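How to Prepare Site Records for Automated Schedule Forecasting

Issued by the Project Controls Office, Branora
Revised May 2021

Purpose

Contractors on Branora building projects are now asked to submit their progress records in a form that can be read by Plustus, the forecasting software used by the Project Controls Office. Plustus compares the records of the current project with those of completed ones and estimates the likely finish date of each remaining activity. The quality of its estimates depends almost entirely on the quality of the records it is given. This page explains how to prepare a first submission.

The procedure applies to new buildings and major renovations with a floor area above 2000 square feet. Smaller jobs continue to use the paper form.

Before You Begin

You will need the approved baseline schedule, the daily logs for the period being reported, and the list of activity codes issued with your contract. If the baseline has been revised, use the most recent version that carries an approval signature. Drafts are not accepted, even where work on site is already following them.

One person should be named as records lead for the project. On the Graklow library extension this role was held by Noemi Caruso, assistant site manager, and several of the recommendations on this page come from her notes.

Step 1. Match Activities to Codes

Open the baseline schedule and assign one code to each activity. An activity that covers more than one trade must be divided. "Interior walls, second floor," for instance, should become separate lines for framing, services rough-in, board and finishing. Use the same wording for the same activity on every floor.

Do not create new codes. Where no suitable code exists, leave the field blank and add a short note in the comments column. The Project Controls Office will assign a code and return the file.

Step 2. Enter Actual Dates

Enter the date on which work on each activity started and the date on which it was finished. A delivery of materials to the site is not a start. An activity is finished when the next trade can begin in the same area, whether or not minor corrections remain.

Planned dates must never be copied into the actual date columns. This was the most common fault in early submissions, and it is difficult to detect later — the software simply learns that the project is running exactly on time. If a date cannot be confirmed from the daily log, leave it blank.

Step 3. Record Interruptions

List every stoppage of 4 hours or more on the second sheet of the workbook. Give the activity code, the start and end of the stoppage, and one cause from the drop-down menu. Weather, late materials, design queries, inspections and labor shortages each have their own entry. "Other" should be used sparingly and always with a comment.

Step 4. Check the File

Select "Validate" from the Plustus toolbar. The check takes around two minutes for a typical project. Errors are shown in red and must be corrected before the file can be uploaded. Warnings are shown in yellow and may be left in place if the entry is correct. 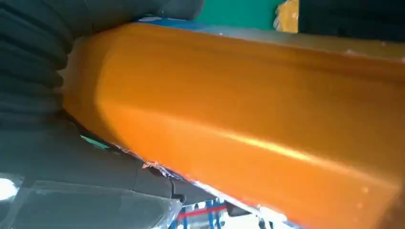
A frequent warning concerns activities that appear to finish before the activity they depend on. In many cases the dates are right and the link in the baseline is wrong. Report the link to the scheduler named in your contract, and do not alter the dates to clear the warning.

Step 5. Upload and Review

Upload the file through the contractor portal and keep a copy with the project records. A forecast report is normally returned within two working days. It lists each remaining activity with an expected finish date and a confidence score from 0 to 100. Activities with a low score should be discussed at the next coordination meeting.

The forecast does not replace the contract schedule. It does not change any completion date, and it may not be used on its own as the basis for a claim or for withholding payment. Decisions about sequence, staffing and overtime remain with the site manager.

Later Submissions

After the first file has been accepted, only changes need to be reported. Download the latest accepted workbook from the portal, add the new dates and interruptions, and repeat Steps 4 and 5.

Contact

Questions about activity codes should be addressed to Prasert Sombatkul, extension 2456. Questions about portal access should be sent to Balakrishnan Reddy through the contractor help desk, quoting the project number.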